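I've stopped believing most sweater advice. Every July some site tells you to freeze your knits, soak them in vinegar or buy a $14 spray, and none of them say how they checked. I tried the freezer bag for 2 weeks. The pills were still there, and so was the smell of peas.

What I'll vouch for is dull. Wash cool, press the water out, dry flat, and keep knits off hangers. Look at the hem first, as it tends to lose its shape before the rest does.
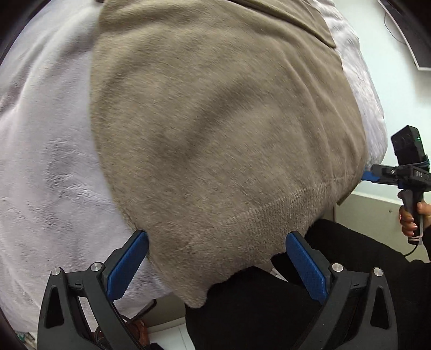
Brown knit with a wide ribbed hem, laid out on the bed.

Then there's the towel roll. People swear it pulls out half the water. Maybe. A thick terry towel helps some, a thin one hardly at all, and fabric softener makes either one worse no matter what the bottle claims. Skip the softener on towels for a few washes and judge for yourself.

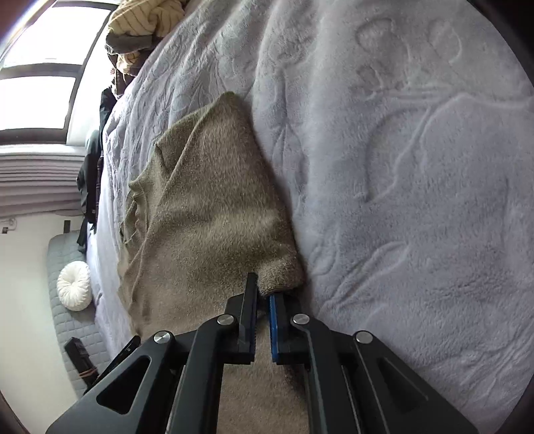

Beige terry towel on a plush blanket.

As for cedar blocks, I'm still waiting to be convinced.

Related tips
Does the Caltham lint comb snag?
Flevberg drying rack, one year on
Vinegar in the rinse: worth it?
Storing blankets in a damp closet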